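Zendum opens registration for October ophthalmology meeting in Ustik

USTIK, 2025-09-02. Zendum, the organizer of continuing education courses for eye care professionals, has opened registration for its regional ophthalmology meeting, to be held in October at the Bilyk Conference Center. The program covers cataract surgery, glaucoma follow-up, retinal imaging and pediatric strabismus.

The meeting consists of 6 parallel tracks. The main hall seats 390, and places in each session are assigned in order of registration. A total of 103 abstracts have been accepted for oral or poster presentation. Authors will receive their time slots by email.

"Last year's attendees asked for longer discussion periods after the surgical sessions, and the schedule has been changed accordingly," said Oleksandra Kravchuk, chair of the scientific program. "Each surgical block now ends with open case review."

Sessions in the main hall will be recorded and made available to registered participants through the Gurnilar portal, which has over 1,668 active accounts. Attendance certificates will be issued through the same portal.

Registration closes when capacity is reached. Cancellations must be submitted in writing.

Press contact: Hryhorii Hrytsenko, Zendum Communications, Ustik
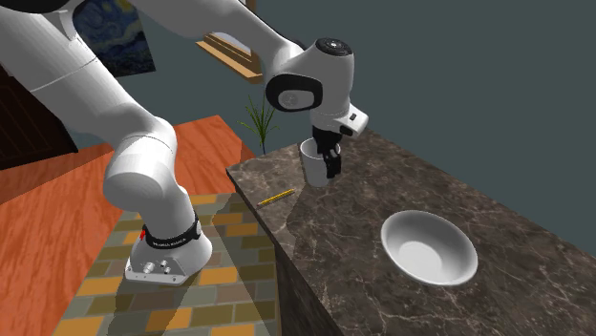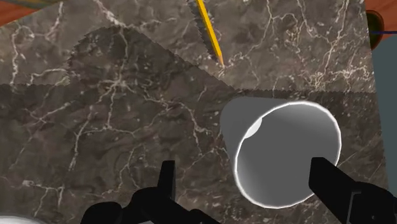 Computer renderings, both showing a dark marble surface.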